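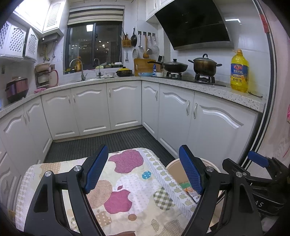
Lesezeit: 9 Minuten

Die U-Küche gründlich aufräumen und putzen
Von Joaquín Acuña, August 2024, Rubrik: Küche und Vorrat

Eine Küche in U-Form hat drei Zeilen mit Schränken und in der Mitte einen Gang. Man erreicht alles mit wenigen Schritten, und man stellt auch überall etwas hin. Ich räume diese Art von Küche seit Jahren nach derselben Reihenfolge auf und habe sie für Cloleo jetzt einmal aufgeschrieben. Die Anleitung passt für weiße Fronten mit gewölbter Füllung, für eine Arbeitsplatte aus gesprenkeltem Stein und für Küchen, in denen der Warmwasserspeicher an der Wand hängt. Wer glatte Fronten hat, kann den betreffenden Abschnitt überspringen.

Planen Sie einen ganzen Nachmittag ein. Wenn Sie nur eine Stunde haben, machen Sie nur die Arbeitsplatte und den Boden, und die Schränke an einem anderen Tag.

Was man braucht

Eine gesteppte Decke, die gewaschen werden darf
Weiche Tücher, mindestens eines davon nur zum Trocknen
Eine weiche Zahnbürste
Spülmittel ohne Scheuerkörper
Natron
Zitronensäure in Pulverform, nur für Wasserkocher und ähnliche Geräte
Eine Trittleiter
Eine Schüssel für Kleinteile
Papier und Stift

Die Decke ausbreiten

Fast alle Anleitungen beginnen mit dem Satz, dass man die Schränke ausräumen soll. Sie sagen aber selten, wohin mit den Sachen. Wenn man sie auf die Arbeitsplatte stellt, kann man die Arbeitsplatte nicht putzen. Deshalb breite ich am Anfang eine gesteppte Decke auf einer freien Fläche neben der Küche aus. Unsere hat große Äpfel in Magenta und Beige und ist für diesen Zweck viel zu schön, aber sie ist dick genug, und Keramik steht darauf weich. Eine Wolldecke nehme ich nicht mehr. Reiskörner und Krümel bleiben darin hängen und man findet sie noch im Winter.

Auf der Decke mache ich drei Bereiche. Links kommt alles hin, was zurück in denselben Schrank geht. In die Mitte kommt, was einen anderen Platz braucht. Rechts liegt, was die Küche verlässt. Kleine Päckchen, also Gewürze, Backpulver, Trockenhefe, Suppenpulver, lege ich nicht lose hin, sie kommen in eine Schüssel. Meine Frau legt sie lieber flach nebeneinander auf die Decke, damit man das Datum lesen kann. Beides geht.

Von oben nach unten

Beginnen Sie immer mit den obersten Schränken. Ganz oben, kurz unter der Decke des Zimmers, sind oft Türen mit Lamellen. Auf jeder Lamelle liegt Staub, und weil in der Küche gekocht wird, ist dieser Staub klebrig. Ein trockenes Tuch verteilt ihn nur.

Lösen Sie einen Teelöffel Natron in einem halben Liter warmem Wasser auf. Wickeln Sie ein dünnes Tuch um ein flaches Holzstück, zum Beispiel um ein Lineal, machen Sie es feucht und fahren Sie damit zwischen den Lamellen entlang. Danach mit klarem Wasser wiederholen. Bei lackiertem Holz bitte zuerst an einer Stelle probieren, die man nicht sieht.

Für Türen mit Gittermuster verwende ich die Zahnbürste. Es dauert länger, als man denkt. Ich mache immer nur eine Tür, trockne sie ab und gehe dann zur nächsten. Wenn man alle Türen gleichzeitig nass macht, läuft das schmutzige Wasser in die Ecken und trocknet dort mit einem braunen Rand.

In die obersten Schränke gehört, was man selten benutzt: die große Backform, die Einmachgläser, das Geschirr für viele Gäste. Schwere Töpfe gehören nicht dorthin.

Das Rollo

Ein Rollo aus Stoff über dem Küchenfenster nimmt den Geruch vom Braten an. Lassen Sie es ganz herunter und saugen Sie es mit der kleinen Polsterdüse ab, auf der niedrigsten Stufe und immer von oben nach unten. Flecken tupft man mit lauwarmem Wasser und einem Tropfen Spülmittel. Bei gestreiftem Stoff würde ich nicht reiben, sonst verliert der dunklere Streifen Farbe genau an dieser Stelle. Das Rollo bleibt unten, bis es trocken ist.

Die Fliesen an der Fensterwand wischen Sie in derselben Zeit. Weiße Fliesen sehen sauber aus, auch wenn sie es nicht sind. Streichen Sie einmal mit der Hand darüber, dann wissen Sie es.

Der Warmwasserspeicher und seine Rohre

Das Gehäuse wird außen mit einem nur leicht feuchten Tuch abgewischt. Vorher schalte ich das Gerät aus. Das Tuch darf nicht tropfen. Öffnen Sie nichts und drehen Sie nicht an den Ventilen.

Die Rohre und der Schlauch, die an der Wand nach unten laufen, werden beim Putzen gern vergessen. Wischen Sie sie mit der Hand ab, ohne zu ziehen. Schauen Sie dabei die Verbindungen an. Wenn Sie dort weißen oder grünen Belag sehen, oder wenn das Papiertuch nach dem Abwischen nass ist, rufen Sie einen Fachbetrieb an. Unser Installateur, Herr Agarwal, hat mir einmal erklärt, dass man an diese Rohre keine Tücher und keine Beutel hängen soll. Ich hatte dort damals zwei Topflappen.

Die Arbeitsplatte

Räumen Sie die Platte ganz leer, auch die Geräte, die immer in der Ecke stehen. Eine Platte in U-Form hat zwei Ecken, und in beiden sammelt sich alles.

Zuerst Krümel trocken wegnehmen. Dann mit warmem Wasser und wenig Spülmittel wischen, in Bahnen von hinten nach vorn. Zitronensäure und Essig haben auf Naturstein nichts zu suchen. Bei gesprenkeltem Stein ist es oft schwer zu erkennen, ob es Granit ist oder ein Kunststein, und wer es nicht sicher weiß, lässt die Säure einfach weg. Für eingetrocknete Flecken mische ich Natron mit ein wenig Wasser zu einem Brei, lasse ihn zehn Minuten liegen und nehme ihn mit einem weichen Tuch wieder ab.

Am Schluss trocknen. Auf weiß-grauem Muster sieht man die Wassertropfen nicht sofort, aber am nächsten Morgen im schrägen Licht sieht man jeden Rand.

Was auf der Platte stehen darf

Hier bin ich streng. Auf die Platte zurück kommt nur, was in der letzten Woche benutzt wurde. Bei uns ist das der Reiskocher und ein kleines Gestell, auf dem ein Tontopf seinen Platz hat. Dazu ein gefaltetes Tuch. Der Rest geht in die Schränke.

Der Reiskocher gibt beim Kochen viel Dampf ab. Wenn Oberschränke darüber hängen, ziehen Sie ihn vor dem Kochen nach vorn. Der Innentopf wird nach jedem Gebrauch gespült, das ist klar. Einmal im Monat nehme ich auch den Deckel ab, soweit das Modell es erlaubt, und reinige den kleinen Dampfauslass mit der Zahnbürste.

Ein Topf aus Ton braucht Luft, auch von unten. Spülen Sie ihn mit warmem Wasser ohne Spülmittel und stellen Sie ihn offen auf ein Gestell. Der Deckel liegt daneben. Geschlossen in den Schrank gestellt, riecht er nach einer Woche muffig, und diesen Geruch bekommt man nur mit mehrmaligem Auskochen weg.

Die Fronten und Griffe

Bei gewölbten Füllungen setzt sich das Fett in die Kante, wo die Wölbung anfängt. Gehen Sie mit der Zahnbürste und Spülwasser einmal um jede Füllung herum, und wischen Sie direkt danach mit klarem Wasser. Bitte keine Schmutzradierer auf glänzendem Weiß. Sie machen die Oberfläche matt, und das lässt sich nicht reparieren.

Schmale Stangengriffe werden von hinten geputzt. Ziehen Sie ein feuchtes Tuch wie einen Schal hinter dem Griff durch und bewegen Sie es hin und her. Prüfen Sie dann, ob die Schrauben noch fest sind. Man braucht dafür die Tür nur zu öffnen und innen nachzuschauen.

Die Unterschränke einräumen

Ich teile die drei Zeilen nach Arbeit ein. In die Zeile mit der Spüle kommen Schüsseln, Siebe und alles für das Gemüse. In die Zeile mit dem Herd kommen Töpfe, Pfannen und Öl. Die dritte Zeile ist für Vorräte und Teller. In den Eckschränken bewahre ich Dinge auf, die groß sind und einen Griff haben, an dem man sie herausziehen kann.

Kleine Päckchen stelle ich senkrecht in eine flache Dose, wie Karteikarten. Bei Päckchen von 100 Gramm passt eine gute Reihe in eine Brotdose. Ich habe eine von Omis, eine alte Keksdose tut es genauso. Angebrochene Päckchen kommen nach vorn, mit einer Klammer.

Schreiben Sie zuletzt auf, was in welchem Schrank ist, und kleben Sie den Zettel innen an eine Tür. In den ersten Tagen sucht man sonst jeden Löffel.

Boden und Matte

Erst jetzt kommt der Boden. Rollen Sie die Matte auf und tragen Sie sie nach draußen, ohne sie vorher in der Küche auszuschütteln. Eine dunkle Matte mit Streifen verzeiht viel, und aus diesem Grund wird sie selten gewaschen. Saugen Sie beide Seiten. Wenn das Etikett es erlaubt, waschen Sie sie kalt und legen Sie sie zum Trocknen flach hin.

Unter der Matte finde ich immer etwas. Wischen Sie den Boden von der hinteren Zeile zum offenen Ende des U, damit Sie am Ende nicht eingesperrt in der nassen Küche stehen. Mir ist das im März passiert, mit dem Telefon auf der anderen Seite. Die Matte kommt erst zurück, wenn der Boden vollkommen trocken ist.

Dann die Decke ausschütteln und waschen. Was noch rechts auf ihr liegt, kommt am selben Tag in eine Tüte und aus der Wohnung.

Fragen von Leserinnen und Lesern

Wie oft soll man das machen?
Die ganze Reihenfolge zweimal im Jahr. Arbeitsplatte und Griffe jede Woche.

Kann ich auch eine Folie nehmen statt der Decke?
Ja, aber Gläser rutschen darauf. Legen Sie wenigstens ein Handtuch darunter.

Die Lamellen sind nach dem Putzen noch gelblich. Was tun?
Wenn sich das Tuch nicht mehr verfärbt, ist es der Lack selbst, der gelb geworden ist. Dagegen hilft nur Streichen.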